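Grelloveck Workshop Forum > Hand-held grippers > Maintenance

Thread: Uneven closing on a two-finger hand-held unit, pads renewed

skuo_bench
Starting a thread as the manual for the Jirnel pads stops at "fit and test". We renewed both pads on one hand-held gripper on Tuesday. On small fruit it closes square. On a large orange the left fingertip arrives first and the fruit turns slightly before the right one takes up. I have checked the pad screws and cleaned the linkages. No visible damage to the arms. Trigger travel feels the same as before.

Unit has done 3,000 cycles since the last pivot service. Any ideas before I strip it?

Su-chen

P_Kwok
Two candidates: a stiff pivot on the slow side, or a pad that isn't seated. Take the trigger load off and move each arm by hand. If one drags, work along the pins from the outer joint inwards. Don't oil anything yet – you will only hide it.

cerkex_user
I'd go straight to zero calibration. Mine did the same after a pad change and a re-zero cured it. Stripping pivots for a timing fault is a waste of an afternoon.

P_Kwok
A re-zero shifts the reported opening. It has no effect on which finger touches first when both arms run off one trigger. If yours was cured, I'd guess you reseated something while you had it open.

cerkex_user
I opened nothing. Log before and after showed the change.

skuo_bench
Did the hand check. Outer joint on the right is stiffer than its partner, inner joints both free. Pads look flat against the peel from above when closed on the big orange, with the fruit held from the sides, so I doubt it is seating. 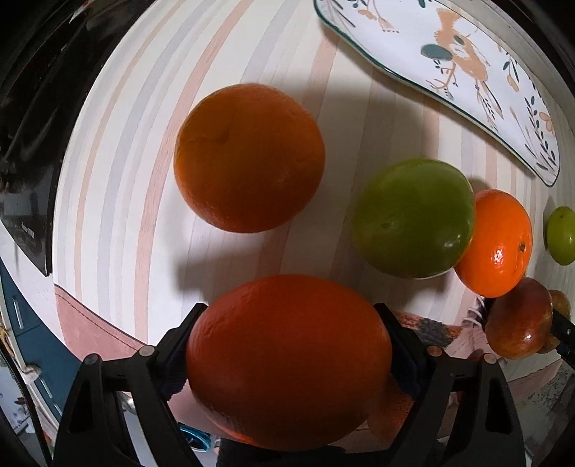
I then slackened the outer right pin a quarter turn and tried again. Better, though there is still a small lag. The pin has a thread but no witness mark, so I can't tell whether it was overtightened at the last service or has been like that from new. What torque are people using? The sheet I have gives a value for the older arm only.

Stergiou_K
Don't use the older value. The newer pin has a shoulder and wants far less. We nip it until the side play goes, then back off until the arm falls under its own weight. Threadlock on the last three threads, the weak grade, and leave it overnight.

If a pin looks a different colour from the rest, check whether it is a replacement. Ours came in two finishes and the lengths were not identical.

N. Meesuk
Agree with Kyriaki on the method, disagree on threadlock. It creeps into the bush. We had 4 arms come back seized in May, all treated that way. A thin wave washer does the same job and comes apart later.

Stergiou_K
Then too much was applied. One drop on a cocktail stick. I've never had one seize.

N. Meesuk
Possibly. I would still sooner keep it out of a joint that small.

a_simoes
A point on testing. Closing on one large orange tells you little, because it rolls on the cloth and centres itself. Start wide open over a flat bit of surface, nothing between the pads, and look at the angle of each from the operator's side. They should mirror. Then close slowly on a straight gauge block, then on the fruit. We run 50 closures on the block before a unit goes back out, and log the first and last ten.

Also look at both units if you work with a pair. People service the one that misbehaves and then find the other was set differently.

skuo_bench
Good point about the pair. I'd only had the one on the bench. Both units were over the counter for the open check before I touched the second.

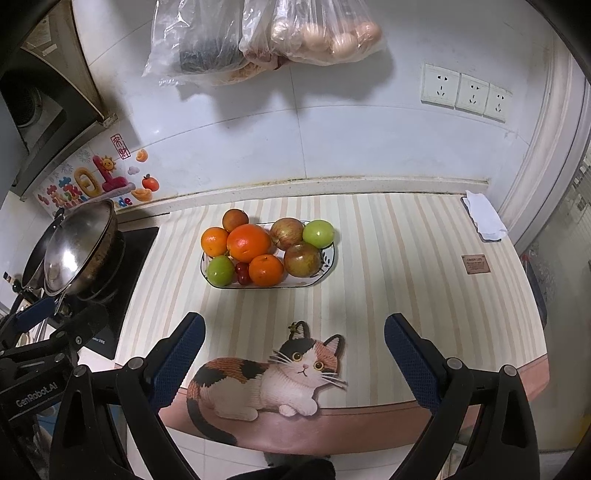
Open check and pivot procedure (collected from this thread, edited by moderator)

1. Trigger fully released. Wipe the pads with a dry lint-free cloth. No solvent on the ribbed face.
2. Compare pad angles from the operator's side. Note any difference before adjusting.
3. Move each arm by hand. Mark the stiff joint with a paint pen.
4. Slacken the outer pin first. Leave the inner pins alone unless they drag.
5. Retension until side play has gone, then back off until the arm falls freely.
6. Secure the pin: weak threadlock or wave washer. No agreement on this, see above.
7. Close on the block, 50 times. Then try large and small fruit.
8. Re-zero last.

cerkex_user
So re-zero is in there after all.

P_Kwok
At step 8, yes. Nobody said to skip it.

skuo_bench
Went with the wave washer, from the Lam kit. Lag has gone on the block and the large orange now stays put. Counter read 496 when I finished, having been reset at the pad change. Will report again at the next service. I still want a torque figure for the shouldered pin if anyone has the newer sheet.

a_simoes
I have it on the other machine. Will look tonight.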